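Ticket: Curb and walkway layers print blank on exported map sheets
Status: Resolved
Opened by: Nerea Palacios
Assigned to: Hugo Prieto
Opened: 03/11/2018
Product: Quintana map export
Site: Mirnwood office

Problem
Sheets exported to PDF from the Mirnwood project show the road layer and the building layer, but the curb and walkway layers come out blank. Both layers display normally on screen. No error message. The same project exported correctly in February.

Steps to reproduce
Open the Mirnwood project, choose Export, pick the large sheet size, leave the other settings at default. Sheets 2 and 5 fail every time. Sheet 4 fails if it is exported in the same batch.

Comment, Hugo Prieto
I could not reproduce this with the Grarville sample project. Please send the export log.

Comment, Nerea Palacios
Log sent by email.

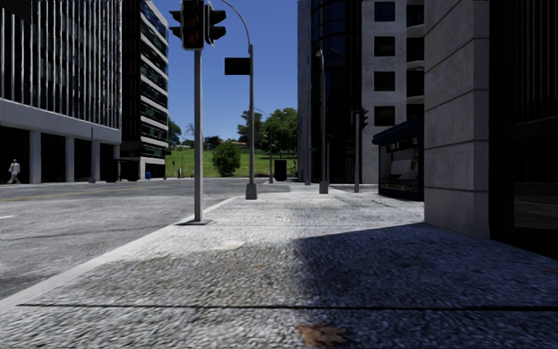 Sidewalk, curb and road 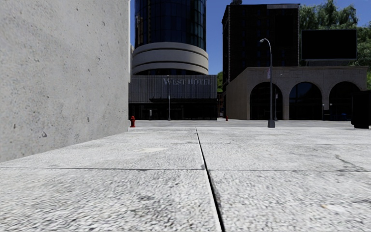
Concrete wall and paving joints

Comment, Hugo Prieto
The log shows the curb and walkway layers being skipped with the note "style not found". Which style library is the project using, the shared one or a local copy?

Comment, Nerea Palacios
Shared, as far as I know. Han-gyeol Maeng set it up.

Comment, Han-gyeol Maeng
It was shared. The library was moved to the Nurkcombe server when the old drive was retired. The screen display uses cached styles, so it would still look normal on any machine that had opened the project before the move.

Comment, Hugo Prieto
That fits. The export ignores the cache and reads the library path stored in each sheet. Sheets 2 and 5 still hold the old path. Sheet 4 has the new one but picks up the path of the first sheet in the batch. The batch behaviour is a separate fault and I have logged it with Randi Backlund.

Fix
1. Close the project on all machines.
2. Open Sheet Properties for sheets 2 and 5 and set the style library to the Nurkcombe path.
3. Clear the style cache.
4. Reopen and export one sheet at a time.

Comment, Nerea Palacios
Done. Sheets 2, 4 and 5 now export with all layers. Line colours match the old prints. The legend on sheet 5 has moved 8 mm to the left, but I can correct that by hand.

Comment, Hugo Prieto
The legend shift comes from the newer style library. Closing this ticket. Keep exporting single sheets until the batch fault is fixed.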